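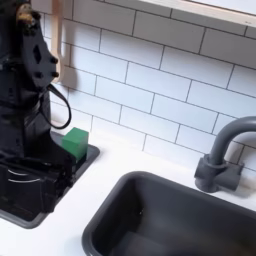 The Pandevo gripper over the small basin, with the green cube at the back right corner.

Home Reviews Clubs and Classes Kits Contact

Pandevo gripper kit: one term with a school robotics club

Our club at Cadden bought the Pandevo kit in the spring to replace a home-made claw that dropped more than it held. The task for the term was the sink exercise from the Nistow student challenge: pick a cube out of a small basin set into a counter and place it in the larger sink next to it. This review covers the gripper, the wiring and the supplied software. The arm itself we already had.

Assembly

Two members built it in one evening session. The printed instructions are clear up to the wrist joint and poor after it. The drawing of the bracket plate is mirrored, and we fitted ours the wrong way round before checking the parts list. Bolts are standard sizes and the threads were clean. A spare set is included.

Cable length is generous. It has to be, as the wrist turns a long way, but the slack hangs in a loop at the side of the arm and needs watching near a raised edge. We would have liked a clip in the box.

Grip and reach

The jaws close evenly and hold a light cube without marking it. The body of the gripper is wide for work inside a shallow basin. With the cube in a rear corner the housing comes close to the rim before the jaws are in position, and the approach has to be made at an angle. A straight descent works only when the cube is near the middle.

Over 61 logged attempts from the rear corner, most failures were contact with the rim during approach. Slips after a good grip were rare. The black finish hides scuffs but also makes it hard to see the jaws against a dark grey basin. A strip of pale tape on each fingertip would help anyone driving by eye.

Software

The Pandevo controller stores 1,000 waypoints, far more than the exercise uses. Saving them is slow and there is no undo. Version 2 of the editor fixed the crash we had in April when renaming a sequence. Students who had used the Sharifi editor found this one plainer and learned it in a session.

Verdict

Sound hardware, weak paperwork. Suitable for a club that already has an arm and someone willing to redraw one page of the manual. For narrow basins, look for a slimmer housing.

Score: 4 out of 5

Share Print Comments (2)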